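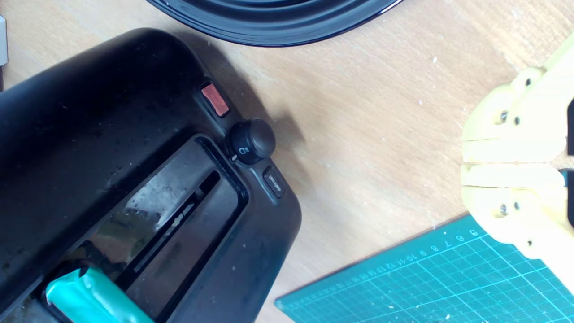
Toaster with bread slot and control buttons.

Kiven Slope Monitoring, progress report for April
Prepared by Jawad Sandhu for Vittoria Monti, Dondness Fund

Ground movement on the upper Kiven slope stayed low through the month. The lower scarp is still creeping, with the fastest movement after the heavy rain in the second week. No new cracks were found on the access road.

Three tiltmeters are now running. The third was installed near the old quarry by Irfan Hashmi and has sent readings every 30 minutes — apart from one night when its battery ran down. A larger battery is now in place.

Groundwater in the Swati borehole rose 8 inches and has not dropped back. Mehwish Ansari is comparing this with the rainfall record and will have a first plot in May.

The seismometer vault is behind schedule. The concrete pad is poured, but the cable has not arrived. Tanveer Kiani has asked the supplier, Gromeo, for a firm delivery date.

Spending is within budget. We request approval to move $1,000 from travel to field repairs, mainly for fencing at the quarry site. Next month we will resurvey the scarp markers and test the alarm line to the county office.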